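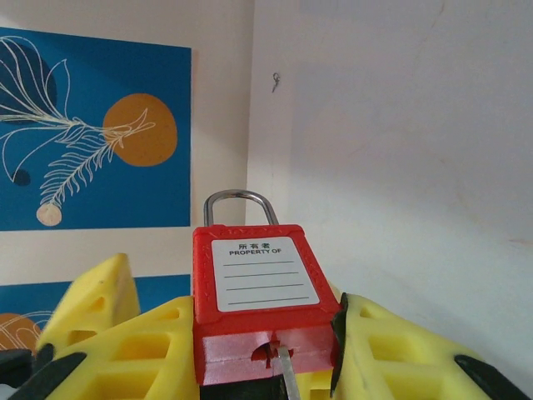 Figure 6.1 A red safety padlock with its key in the keyhole. The lines under PROPERTY OF have not been filled in.

Chapter 6
Your Lock, Your Key, Your Name

In this chapter you will
learn the parts of a safety padlock and what each part is called
tell a safety lock from an ordinary padlock, and say why the two don't trade places
fill in a lock label so that a stranger can read it
follow a personal lock through one full shift, from the board and back again
start your own lock record, which you will keep up through Chapter 9

Before You Begin

If you have come straight from Chapter 5, you already know how to find the places where energy gets into a machine, and you have probably filled a page or two of your notebook with switches, valves, and hoses. Good. Keep that page handy, we are going to need it. If you skipped Chapter 5 (and I know some of you did, I taught night classes for long enough), please go back and at least read the part on stored energy, the springs and the raised loads and the air left in the line. A lock on a switch does nothing at all about a raised load, and I would hate for you to get through six pages about padlocks with that idea missing.

A padlock is such a plain thing that most of us stopped looking at one years ago. We had one on a bicycle, one on a school locker, maybe one on Grandfather's shed that needed a wiggle and a few words before it opened. So when new workers are handed a bright red lock on their first morning, they tend to drop it in a pocket and go on listening to the talk about parking. I did exactly that at the Niddale cannery, where I started out, and the lock spent its first two weeks in the door of my car.

What I would like you to do in this chapter is slow down and look at the lock itself. Pick it up. Turn it over. Open it and close it a few times, and pay attention to how the key feels on the way in and on the way out.

6.1 The Parts and Their Names

The big part you hold is the body. On a safety padlock the body is very often plastic, in a strong color you can pick out from across a room, and it is light in the hand next to a metal lock of the same size. The loop on top is the shackle. When people at the supply counter ask what shackle you want, they are asking how long it is, how thick it is, and what it is made of, in about that order of importance to you.

The keyhole is usually in the bottom of the body. Inside it is the cylinder, with the little pins that the cuts on your key have to push into line. Some safety locks are made so that the key will not come out while the shackle is open. The term for that is key-retaining, and you will see it in catalogs. It is worth asking for: you can't wander off with the key and leave an open lock dangling from a valve, a thing that otherwise happens more than anyone likes to admit.

Then there is the label. Students want to hurry past the label to get to the metal parts, and I always make them come back. A lock without a name on it tells the next person that somebody, somewhere, may be working on this machine. A lock with a name tells them whom to go and find. Those are very different messages at ten minutes to quitting time with a line standing still.

Different makers word their labels differently. Some say PROPERTY OF and leave you a few lines. Others say DO NOT REMOVE and little else. Many are printed in two languages, and if your crew speaks three or four between them you should think about that before you place an order, and talk it over with the crew too. Whatever the printing says, the writing on it has to be yours. Use a permanent marker, print in capitals, and give your full name, your department, and some way to reach you. Initials won't do. When I was at Niddale there were three of us on the same shift with the initials M.P., and Mabli Pumphrey got called down to the loading dock for other people's locks more times than I care to remember - that's me, and yes, I still sign things in full.

6.2 Getting to Know the Machine from the Outside

Every lock needs somewhere to go, and this is where your notebook page from Chapter 5 comes in. Stand in front of the equipment you listed, whatever it may be, and before you touch anything at all, just look for a while. Ask yourself what would move if the power came back. Ask which way it would move, how far it could reach, and where your hands and your head would be at the time.

Small equipment deserves the same patience as big equipment. People are careful around a press the size of a garage and then reach without a thought into something that sits on a tabletop. A small motor can pinch a finger very nicely. Two of them working near each other can pinch it from both sides, and anything with a joint in it can fold in a direction you weren't watching.

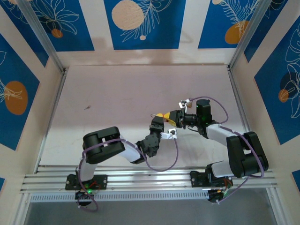

Follow each cable with your eyes from the moving part back to wherever it begins, and don't guess at the stretch you can't see. If it goes behind a panel, walk around. If it goes into a box with five others, find out which is which and have them marked. What you are after, at the end of all this walking and squinting, is the one point where you can cut the supply and put a lock on it. Write that point down next to the name of the machine. Plugs count as well, by the way. There are covers made to close around the end of a plug so that a padlock can go through, and they cost very little.

You may find that there is no such point, or that there is one but the shackle won't fit through it. Both are common in older buildings. Don't wrap wire around it and don't hang a tag and hope. Write it up, tell your supervisor, and leave the job until it can be made safe.

6.3 Red Lock, Brass Lock

Sooner or later somebody will be short a lock and will go looking in a drawer, and in that drawer there will be an old brass padlock. It closes with a nice solid click. It may well be harder to cut than the plastic one. So why not use it, just for this afternoon?

The trouble is in what it says to everyone else. A brass padlock is on the tool crib, the bicycle rack, the cabinet with the good coffee. People see one and think of keeping things from being taken. There may be spare keys to it in three desks, and no one alive who knows which desks. A safety lock has just the one use, and it should never be put on anything else - not on your locker, not on your lunch, not on a gate for five minutes while you run back for the truck. Once the red ones start turning up on lockers, people stop reading them.

Size comes into it too. The shackle on an old brass lock can be short, and a short shackle often won't pass through a hasp that is meant to hold several locks at once. We will do group lockout properly in Chapter 8, hasps and lock boxes and all.

The Clikerstead plant, where I helped out one June, had 400 people on the payroll and a board with room for up to 80 locks by the maintenance door. It was a handsome board. When we sat down and checked the key codes, we found that a good many of the locks opened with one another's keys. They had been bought as a batch, keyed alike, with the idea that it would be convenient. It took us most of a week to sort out, and the whole batch was retired and replaced with locks keyed different, which means that no two in the set share a key.
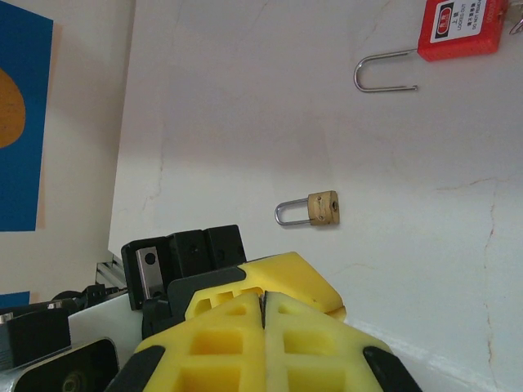

Idun Sæther, who read this chapter in draft, felt I was being too hard on brass. Her note in the margin said that she had worked in shops where the personal locks were all brass and the system ran perfectly well, and that what made it run was that every lock was numbered, painted on one face, signed for, and used for nothing else. She added that she would sooner trust a painted brass lock in a shop with good habits than a new red one in a shop with a master key hanging in the office. I have left my section as it was, but I think she has a fair point and you should weigh it. The color is an agreement among people who work together, and it has to be written down somewhere and taught to whoever walks in new.

6.4 One Lock Through One Shift

Take your lock from the board and sign for it. Check that the label can still be read and that the key is the right one. Shut the equipment down the usual way, go to the point you wrote in your notebook, and switch it off there. Put the lock on yourself. Close it, pull on it, take the key, and put the key somewhere on your own body, in a pocket that buttons if you have one. Release whatever energy is left in the machine. Then try the start button, and set it back to off when you have tried it.

When the job is done, clear your tools, count heads, put the guards back, and take off your own lock with your own key. If you are going home and the job isn't done, the next person's lock goes on before yours comes off.

Activity 6A: Starting Your Lock Record

You will need your personal lock and key, a permanent marker, and a fresh page in your notebook.

1. Write the date, the key code, and the length of the shackle at the top of the page. If you have no ruler, borrow one. Don't estimate.
2. Fill in the label. Hand the lock to a partner and have them read your name aloud from across the bench.
3. Try your key in your partner's lock, and theirs in yours. Record what happened.
4. At Brarandale we store the class locks on hooks numbered up to the class size, and each student keeps one hook all term. Write down your hook number, or make up a system of your own and describe it in two or three sentences.
5. Choose one machine from your Chapter 5 page. Sketch the point where your lock would go, and show whether the shackle fits.

Leave the bottom third of the page blank. You will come back to it in Section 7.2, after you have read the Boutros case.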